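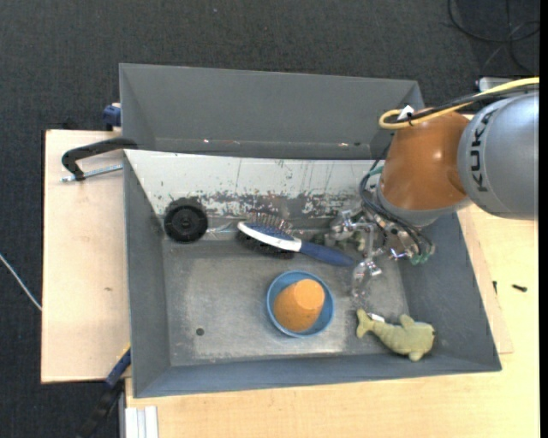 The ferry to Tondero left at seven minutes past six, and Zainab Oyelaran was on it with her mother's sewing machine in a shopping trolley.

She had tied the machine down with a dressing gown cord. At every bump of the gangway it knocked against the wire, and the man collecting tickets looked at it and then at her.

"Is that going as luggage?"

"It's going with me," she said.

He charged her 40 for it anyway and wrote the figure on the back of her ticket.

She found a seat inside, by the window, next to a woman eating groundnuts from a paper cone. It was June and the rain had been heavy for a week. The river was brown and very high, and the far bank was only a line.

Her brother-in-law, Lawal Okafor, had written to say that the machine should come to him. He had a shop in Tondero and two girls sewing school uniforms, and one of his machines had stopped. He had written it as if the matter was settled. Zainab had read the letter twice and put it under the fruit bowl, and her mother had been dead for a month before she answered it.

"You sew?" the woman with the groundnuts asked.

"No. My mother did."

"What did she make?"

Zainab thought about it. "Curtains, mostly. She made my wedding dress, but she didn't like how the sleeves came out."

"Sleeves are difficult," the woman said. She held out the cone and Zainab took a few.

Her name was Omolara Briggs and she was going over to see a dentist. She had a bad tooth on the left and was eating on the right. She talked about the dentist for a while, and what he had charged her sister, and then she fell asleep with her hand still closed round the paper.

Halfway across, the engine dropped to a low note and the boat slowed for a raft of weed. Zainab opened the little drawer in the base of the machine. She had not looked in it before. There was a thimble, a packet of needles, and a strip of card with a column of numbers in her mother's writing. The last one was 118. Beside it was written, sleeves, too long.

It was Zainab's own measurements, or some of them. She had been twenty-three.

She put the card in her purse and shut the drawer.

Lawal was waiting on the landing under a black umbrella. He had brought a boy to do the lifting. He looked older than his letters - he had lost weight, and his shirt was buttoned wrong.

"You brought it," he said.

"I brought it to show you. You can use it until yours is mended."

He looked at the trolley, then at the cord. The boy had already taken hold of the handle.

"That could be some time," Lawal said.

"Then I'll come and visit it."

He moved the umbrella over so that it covered her, and they went up the steps behind the boy, who was pulling the trolley backwards, one step at a time.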